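Black cloth backdrop for a booth - which fabric, how to join it, how to stop it creasing?

Asked by Alfie Sedgwick in Home & Hobby > Sewing and Fabric
3 answers - 528 views

Doing a little walk-in booth for a thing at our hall in Ultton end of September. Table in the middle, black cloth round three sides and over the top, name letters on the back bit. I've got the table and I've got a frame (Dandeck one, second hand, poles and corner joints, no instructions). No cloth yet.

Questions, sorry theres a few

1. What cloth. Went on the Donnelly website and there's bolton twill, blackout lining, polycotton, velour, something called stage wool which is a silly price. All black. Can't tell the difference from the pictures.

2. Widest roll I can find is nowhere near wide enough to go round in one piece. Sew it or is there some other way? I own a sewing machine in the sense that it's in the loft.

3. Creases. Last time we did anything like this it was a bedsheet and it looked like one.

4. Letters. Painted card or foam or what, and how do they stay on cloth without pulling it down

Set up is Friday afternoon and it all has to be gone by Sunday night. Budget 70 quid ish not counting the frame, could stretch a bit.

Edit: hall says anything fabric has to be flame retardant, just found that out, so 5. how do I know if it is

Answer 1 - from packhorse_jen (marked as helpful by asker)

Did a few of these at Dretbridge so going through your list, quickly, on my lunch.

Cloth. Bolton twill if you can afford it. It's a heavy-ish brushed cotton, matt, soaks the light up, hangs nicely off a pole. Polycotton is cheap and you'll see every light bulb in the hall through it. Blackout lining is properly opaque but the rubbery side is horrid and it keeps a fold line for weeks. Velour looks lovely but picks up every hair and bit of fluff in a mile radius, and it has a pile so all the pieces need to hang the same way up or one looks grey. Stage wool is for theatres with money.

Measure the frame before ordering!! Up, not just round. Then add on enough for the cloth to puddle on the floor a few inches, then add more for the top turnover. I was short once by the width of my hand and spent the whole day looking at people's shoes under it.
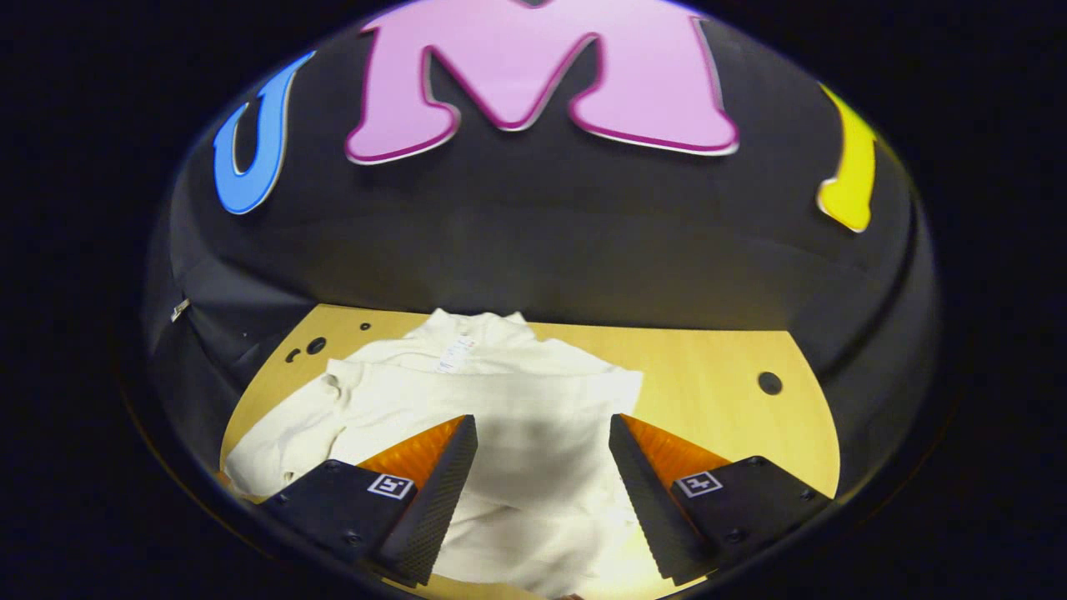
Letters up on the black, wooden tabletop in front

Letters - go big and go bright. Pink, blue, yellow, all fine on black. Red goes muddy, dark green vanishes. A pale edge round each one does loads, even just a thin strip. Foam board is my pick over card, card curls once the hall heating comes on. Keep them light and they wont drag. Safety pins through from the back into a bit of ribbon glued on the letter. Takes ages but doesn't drop off. Sticky pads will NOT hold on brushed cotton, I don't care what the packet says, they hold for about 29 minutes and then you hear a little slap.

Do the letters before you hang the cloth if you've got floor to lay it out on. Chalk a line, pin, stand back, swear, re pin. Once the cloth is up and curving you lose your straight line and anything near the sides turns away from people so keep the word short or leave gaps. Start from the middle letter and work out, otherwise you run out of back wall.

Joining. Don't sew it unless you want to keep it forever. Overlap the panels, more than you think, a good forearm's width on the walls, and clip. Clips you want are the flat sprung sort, not bulldog clips as they leave bite marks. On the roof you can get away with edge to edge if it's pulled taut both ways but any slack and you get a gap and daylight down the middle.
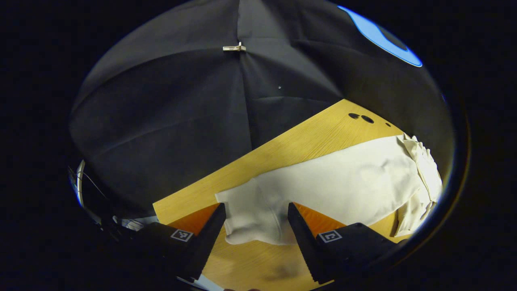

Buy twice as many clips as you reckon. They walk. Everyone at a hall needs a clip for something. Ours come back as pegs on the tea towels.

Roof is the fiddly bit. Put it on FIRST, before the walls, then the walls clip on to it from outside. If you do walls then roof you're up a ladder leaning over the lot. Two people minimum, three if one is any good. Flat cloth on top sags like a hammock in the middle, run a bit of washing line corner to corner underneath, both ways, tight, cloth sits over that. Black line obviously.

Fluff - lint roller, a fresh one, last job before doors. Then again at dinner time.

Creases. Don't let it get them. Ask for it on the roll not folded, some places do that and charge you for the tube, worth it. If it comes folded then tumble dryer on low with a damp flannel, ten mins, straight out and up. Hand steamer from the bottom up once hung. Wait for it to dry off before you touch it.

Careful washing or steaming if its treated tho, see the other answers, someone will know more about flame stuff than me.

Money wise, twill for that size you'll be over your 70 I think. Not by loads. Depends how high.

 Comment from Alfie Sedgwick: brilliant thank you. Measured it, I was way out, the roof alone is more than I thought the whole thing was. Is twill one of those that frays?

 Comment from packhorse_jen: bit. Not enough to bother hemming for a weekend. Run masking tape down the cut edge on the back if it worries you

 Comment from Alfie Sedgwick: and do you weigh the bottom down

 Comment from packhorse_jen: only by the door where it flaps. Length of old chain in the hem or a few big washers. Curtain weights if you're posh

Answer 2 - from m_tallis

On the flame retardant question as I used to do bookings for a hall.

What the hall wants is a bit of paper. They mostly don't test anything. Buy from somewhere that sells it as treated and sends a certificate with the batch on it, and have it in your bag on the day. A label saying "flame retardant" off a marketplace seller with no paperwork is worth nothing and a fussy hall will make you take it down. Email the hall now and ask exactly what they'll accept, get it in writing, do not do this by phone.

There's broadly two kinds. Treated ones have been dipped or sprayed and on a lot of those the treatment washes out, so if it goes in the machine with the towels your certificate is a piece of scrap paper. The other kind has it in the fibre and stays put. Costs more. For one weekend get the treated one and keep it dry. I'd go easy with the steamer too, you can get white tide marks on black where the salts come up. Try a corner.

You can buy spray and do it yourself. Some halls take that, lots don't. Wouldn't bother.

Also think about lights. Anything that gets hot, keep it well off the cloth. LED strip is fine but don't bury the plug adaptor in a heap of fabric on the floor, that's where they cook. And leave a proper way out. Three sides and a roof is a small dark room as far as the hall is concerned, if you add a front curtain they may get funny about it.

Last thing, is it blocking a fire door or an exit sign. Go and stand where the booth's going and look up. Ours had the sign right over the best corner, every single group put something tall there.

 Comment from Alfie Sedgwick: didnt think of the sign. Will go and look. It might be the best corner yes

 Comment from oddsocks17: we had to shift a whole tombola at half nine in the morning over this, check it

Answer 3 - from greybarn

just get bin bags and gaffer tape mate. did a whole haunted house for 17 quid

 Comment from m_tallis: Please don't put bin bags up in a public hall.

 Comment from greybarn: it was a garage

 Comment from packhorse_jen: also they're shiny

Update from Alfie Sedgwick

Ordered. Went with the treated twill, came on a tube, paid for the tube. Went over budget, not saying how much, wife is on here. Hall replied and they want a photo of the certificate before the Friday so glad I asked. Fire exit sign IS over the corner so we've moved to by the stage, which is narrower so the frame has to lose one section each side, so now I've got cloth spare. Sods law.

Dandeck joints - if anyone has the same frame, the ones with the little dot on go at the top. Took me an evening. The pole ends are two sizes and they look the same until you push them in.

Going for clips not sewing. Going to try the washing line for the roof at the weekend in the garden if it's dry. Does anyone know if foam board takes ordinary emulsion or does it bubble? Might ask that separately.

 Comment from packhorse_jen: takes it fine, thin coats, do both sides or it bows

 Comment from Alfie Sedgwick: ta. have done one side of all of them already

 Comment from packhorse_jen: do the other side tonight then and leave them under something heavy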